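4. Assessment of the Drustier service in a residential bathroom

The Drustier package, sold by Sostolness as a monthly cleaning service, is advertised as fit for "any domestic washroom." We tested that claim in one tiled bathroom in Vernville. The supplier's brochure counts 600 completed visits but does not define a completed visit, and we give the number no weight. 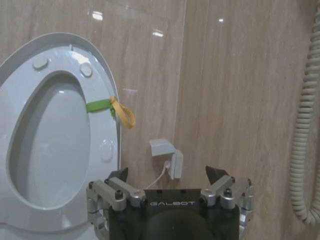
Figure 3. Gripper near the raised seat, with a pull loop on the seat ring.

A loop of this kind is an aid to the machine, and the brochure leaves such aids out of its price. Glossy walls are a second concern — reflections are a known difficulty for depth sensing.
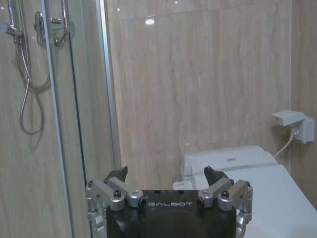
We would also want the reach between fixtures stated in the contract. Sostolness gives arm length only, a poor guide in a small room.

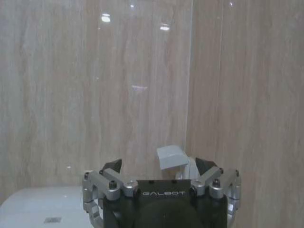
Oddur Ingvarsson objected on reading our draft that a human cleaner is never asked for reach figures, and that results per visit should decide the matter. We accept the second point. Sostolness has published no such results.

Electronic seats add controls that a careless touch may set off. The service terms exclude them in one line.
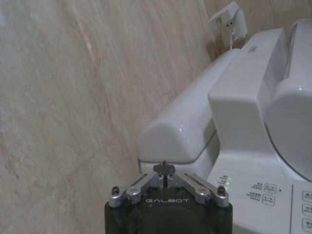

4.1 Limits of the assessment

One room cannot support a general verdict — nor can the brochure.

Last updated: Sunday, May 31, 2020
Filed under: Service Robots, Product Assessments
Contact Remo Koller | © Zwahlen | Back to top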